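Pindov Hand, Club Set-up Guide
Section 2: Waking the hand and checking the lights

Take your time over this part, especially if it's your first evening with us!

1. Bolt the hand to the wrist plate and do the screws up gently, going round twice.
2. Plug in the Sakham supply and wait for the fan to settle (have a biscuit, it's slow).
3. Choose "Rest pose" on the club laptop. The fingers should curl a little and stay side by side.
4. Look for five blue lights, one near the tip of each finger and one on the thumb.
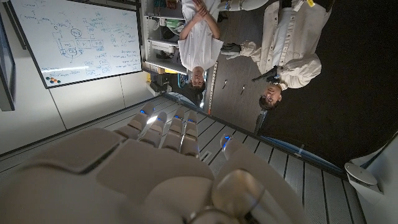
Fig. 2. Fingers slightly curled, all five lights on.

Note: if a light stays dark, switch off, count to 42 and begin again at step 2.

Caution: keep your own fingers well clear of the thumb joint until the speed is set below 75.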